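Dishes thread, part whatever. I put off the plates again all weekend and the sink was judging me by this morning, so let's talk about how I get from sink to dishwasher without losing my mind 🧵

Step one for me is the black rack in the sink. I got it from Ornau for $19 and I'm weirdly attached to it! Plates stand up in it while I scrape the next one, and the steel doesn't get all scratched up.

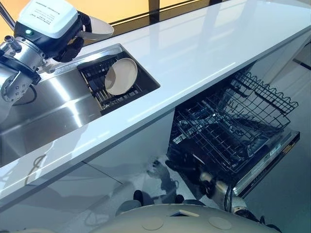 Plate parked in the rack, dishwasher already open. Love that warm light in the window.

Open the dishwasher FIRST. I used to rinse a whole stack, then try to pull the door down with my elbow (drips everywhere, socks soaked, bad mood till lunch). Now the door comes down before I touch a single plate.

Also, I've quit pre-washing. Scrape, quick splash if it's egg or oatmeal, done. My Flemon tablets handle the rest, even lasagna night, and I was a very committed scrubber before November.

Big plates go in one at a time with the top rack pulled out. Slower, yes, but I chipped 2 of my good Kovács ones by cramming and I'm still sad about it.

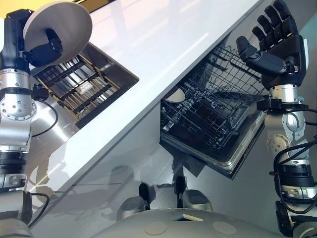

Cukulon replied: ok but which way do you face them? Mine always come out with a crusty stripe down the middle

Facing the center, always! And leave a gap if they're deep, the stripe is usually two plates touching.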